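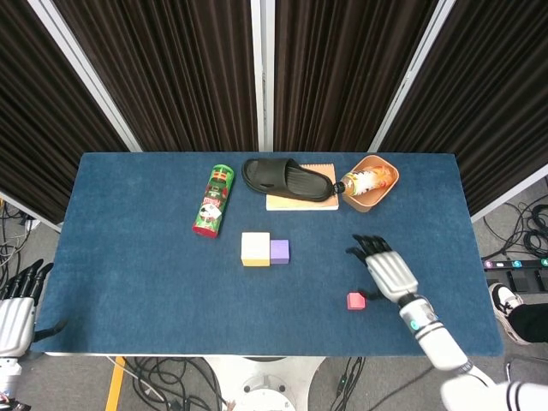
El ticket se abre por la tarea "recoger mesa" del piloto doméstico Sokmont, que se detiene en el paso de agarre con el código de límite de par en la mano derecha. El fallo es intermitente. El servicio de Ojeda pide saber si el equipo puede aceptarse para recogida de objetos ligeros o si hay que devolver la mano al proveedor. La disposición de prueba es la habitual de Plulard: tapete azul sobre la mesa, tres cubos de espuma de distinto tamaño y, detrás, los objetos que nadie ordena en una casa, entre ellos una lata de aperitivos tumbada, una sandalia negra de lado y una botella pequeña volcada en un recipiente anaranjado. El cubo pequeño queda aislado hacia la parte delantera derecha, con la mano derecha por encima.

Estado: abierto, prioridad media
Componente: agarre, mano derecha
Versión de control: Kovard 7
Fecha de apertura: 20 ago 2020

Síntoma

La mano llega al objeto, cierra los dedos y el controlador aborta antes de levantar. En el registro aparece el aviso de par y después la rutina de retirada. No hay fallo de comunicación ni pérdida de referencia en el hombro. De 9 intentos seguidos sobre cubos de espuma, 2 terminaron en aborto y los 7 restantes completaron la entrega en la caja. Con la sandalia no se ha completado ninguno.

El usuario lo describió en su primer mensaje como "se arrepiente a mitad de camino". Se le ha pedido que adjunte el registro completo, porque el resumen que exporta el panel omite los valores de corriente por dedo.

Comprobaciones realizadas

1. Calibración de la muñeca. Repetida en frío y después de una tanda de trabajo. Sin deriva apreciable entre una y otra.

2. Umbral de par. El valor de fábrica es 200 en unidades internas del controlador. El piloto lo tenía rebajado desde abril para no marcar la espuma. Restaurado el valor de fábrica, los abortos sobre cubos desaparecen y la espuma se comprime más de lo deseable, aunque recupera la forma.

3. Cubos contiguos. El planificador trata los cubos claro y lila, cuando se tocan, como una sola pieza si la segmentación se hace con poca luz. Entonces la mano abre de más y el pulgar roza la cara superior. Separados unos centímetros a mano, se reconocen sin problema. Queda anotado como defecto aparte - no explica los abortos.

4. Agarre del cubo lila. Los dedos cierran por el lateral derecho y por detrás, y el cubo sube ladeado, con una esquina inferior despegada del tapete. Para espuma es admisible. Para un vaso con líquido no lo sería, y el controlador no distingue los dos casos.

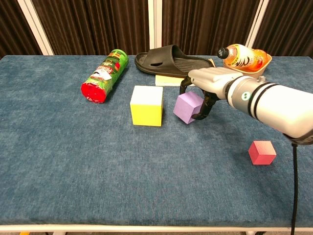 5. Objetos solapados. La sandalia descansa en parte sobre el bloc de notas. El sistema propone agarrar el conjunto por el borde de la suela y arrastra el bloc. Se ha probado a forzar el agarre por la tira ancha: la trayectoria es válida, pero el planificador la descarta por puntuación baja. Solo se ejecuta con selección manual del punto.

6. Botella. Tumbada, con el tapón negro asomando por encima del borde izquierdo del recipiente. El agarre por el cuello se calcula bien y la extracción no, porque la trayectoria vertical no tiene en cuenta el giro del cuerpo al salir. Pendiente de probar con una botella vacía.

7. Cableado. Revisados los conectores del antebrazo y el recorrido del cable negro que cuelga por delante de la mesa. Sin enganches durante el barrido completo. Se recomienda fijarlo más arriba, de todos modos, antes de ampliar la zona de trabajo.

Valoración para Ojeda

El aborto por par es un problema de configuración y no requiere cambiar la mano. Con el umbral de fábrica, la recogida de piezas blandas, sueltas y separadas puede darse por válida con una persona presente. Ordenar una mesa corriente sigue fuera de alcance: las piezas apoyadas unas en otras exigen decidir qué se mueve primero, y esta versión no lo hace. Tampoco sirve todavía como ahorro de tiempo, ya que la selección manual ocupa al operario más que retirar la sandalia él mismo.

Acciones pendientes

- Plulard: publicar un perfil intermedio de par para espuma.
- Sokmont: repetir el punto 6 y adjuntar corriente por dedo.
- Soporte: abrir ticket propio para la segmentación de cubos contiguos.

El presente ticket queda a la espera del registro completo. No modificar el umbral hasta recibirlo.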